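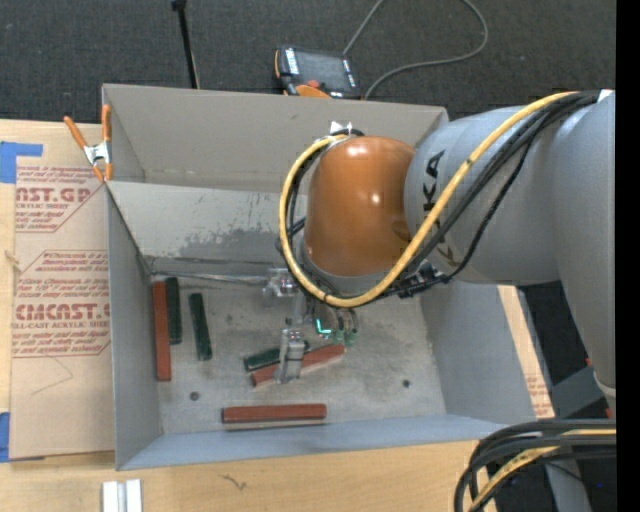
Greifer über zwei Klötzen in der Kiste. Rotbraune und dunkelgrüne Klötze, KUKA-Arm mit orangefarbenem Handgelenk.

Projekt Skuvska: Greifen aus der Kiste
Galerie der Arbeitsgruppe Clurnham
Stand: 8. Juni 2025

Im Projekt Skuvska untersuchen wir, wie ein Roboterarm längliche Teile aus einer Kiste entnimmt, wenn sie dicht nebeneinander oder nah an der Wand liegen. Einzeln liegende Klötze sind mit den üblichen Verfahren gut zu greifen. Schwierig wird es, wenn neben dem Klotz kein Platz für den Finger bleibt. Unser Verfahren entscheidet deshalb vor jedem Griff, ob direkt gegriffen oder zuerst geschoben wird.

Die Methode wurde von Solange Millet und Atieno Mrema entwickelt, die Auswertung stammt von Fabrice Texier. Vergleichsverfahren ist der Greifplaner Riedl, den wir in der Gruppe schon länger einsetzen und der nur direkte Griffe kennt.

Zur Methode

Aus einem Tiefenbild der Kiste wird für jeden Klotz eine Lage mit Richtung und Länge geschätzt. Zu jeder Lage gehört eine kleine Menge möglicher Griffe quer zur Längsachse. Ein Netz bewertet diese Griffe und gibt zusätzlich an, wie viel Freiraum auf beiden Seiten vorhanden ist. Reicht der Freiraum nicht, wird eine Schiebebewegung von höchstens 40 mm geplant - immer weg von der nächsten Wand, nie in einen Nachbarklotz hinein. Danach wird neu aufgenommen und neu bewertet.

Die Farbe der Klötze geht nicht in die Bewertung ein. Sie dient nur der Zuordnung in der Auswertung, damit sich nachträglich sagen lässt, welches Teil gegriffen wurde.

Zu den Versuchen

Vor jedem Durchgang werden die Klötze von Hand in die Kiste gelegt. Die Anordnungen folgen einer Liste mit 17 Vorlagen, die Lucie Pelletier im Januar zusammengestellt hat. Enthalten sind parallele Paare, Klötze entlang der Seitenwände, quer vor der Vorderwand und schräg liegende Paare in der Mitte. Jedes Verfahren hat 100 Durchgänge absolviert. Ein Durchgang gilt als gelungen, wenn alle Klötze entnommen sind und keiner dabei heruntergefallen ist.

Mit dem neuen Verfahren gelangen mehr als 71 Prozent der Durchgänge. Riedl lag bei den frei liegenden Klötzen gleichauf, bei den Wandlagen deutlich darunter. Die genauen Werte je Vorlage stehen im Bericht.

Was noch nicht gut funktioniert

Bei Klötzen, die fast genau parallel zur Seitenwand liegen, setzt die Schiebebewegung manchmal zu weit außen an. Der Klotz dreht sich dann, statt sich von der Wand zu lösen, und es braucht einen zweiten oder dritten Versuch. Atieno Mrema arbeitet an einer Korrektur, die den Ansatzpunkt näher an die Mitte legt.

Abgenutzte Stellen am Kistenboden haben in den ersten Aufnahmen zu falschen Lagen geführt. Seit der Boden als eigene Ebene herausgerechnet wird, tritt der Fehler nur noch selten auf. Ausgetauscht haben wir die Kiste nicht, die Messreihen sollen vergleichbar bleiben.

Daten und Programme

Die Aufnahmen und Griffbewertungen werden im Format der Astex-Werkzeuge abgelegt. Gescheiterte Durchgänge sind enthalten und als solche markiert. Die Liste der Vorlagen liegt als Textdatei bei, mit Winkeln und Abständen in Millimetern.

Fragen zu den Daten bitte an Huguette Boyer, Fragen zum Verfahren an Solange Millet.

Zurück zur Projektübersicht
Alle Galerien der Arbeitsgruppe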